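May 1, 2022

Laundry, small loads, and a quiet house

All through April I kept telling myself I would write something about the garden, and here I am writing about laundry again. I hope you'll forgive me! My aunt in Ahuja used to say you could tell how a week had gone by looking at the ironing chair, and mine has been buried up to the arms since we got back from Josen with 2 suitcases and every last sock in need of a wash.

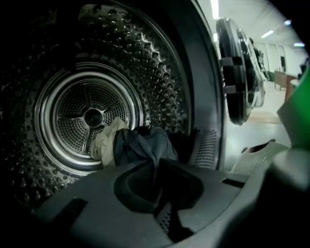
Small loads are my new habit, and I'm a little embarrassed at how long it took me to come around to them (25 years of keeping house, more or less). I used to save everything up for one giant heap, and then spend the evening untangling sleeves from pillowcases and muttering. Now I do a few things at a time, and I've gotten relaxed about sorting too, so the cream cloth goes in right alongside the slate-blue and the nearly black, and there's still plenty of bare metal showing all around them. Folding a bundle like that takes me one cup of tea, start to finish.

My neighbor Meenakshi Lodhi thinks I'm silly and still does hers all at once, with the radio up loud. We've agreed to disagree. She is lending me her drying rack for the wool sweaters, though, and I'm hoping to get those put away before the warm weather really settles in.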